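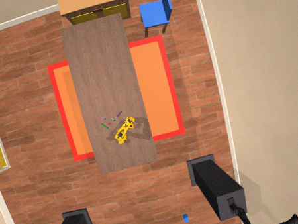 Notebook, table clearing in simulation
July 15, 2021

Question carried over from May: can the arm tidy small things off a living room table well enough to be worth putting in a real house? Short answer so far is no, or only if the house is patient.

Set-up. Room model is the Grurcombe one, long wood-grain table, yellow arm working on the tabletop. Small items scattered on the wood, including a green stick-shaped one and a slim purple one. Planner is Plamivex, unchanged since the last entry. Batch of 600 episodes overnight, positions shuffled each time.

Results. 154 episodes ended with a clear table. Most of the rest failed on the last item, usually the smallest. The fingers close, the item slides, and the planner then reaches for where it used to be. A person would just nudge it against something. We have no nudge.

Thin items are the next problem. Lying flat on the wood they leave very little to grip. Approaching along the length is hopeless; across the middle is passable. The planner picks between the two more or less at random -- see the Hodoroagă notes on grasp scoring, which I still think are right and which we still haven't put in.

Shadows. The arm throws a wide dark one over the table and the colour segmentation dislikes it. Dark blue on shadowed brown was lost in 9 of the runs I replayed by hand. Turning shadows off fixes it and proves nothing, so they stay on.

Things on the floor are not handled at all. The task definition stops at the table edge, so an item pushed off counts as cleared. This flatters the figure above. Need to score it as a failure and rerun before anyone quotes it.

Compared with the Gesov shop-floor bins: sorting there is much further along, mainly thanks to fixed trays and known parts. A table at home offers neither.

To do:
Fix the scoring at the table edge.
Add a push action, even a crude one.
Rerun with 3,000 episodes once both are in -- not before, the queue is full.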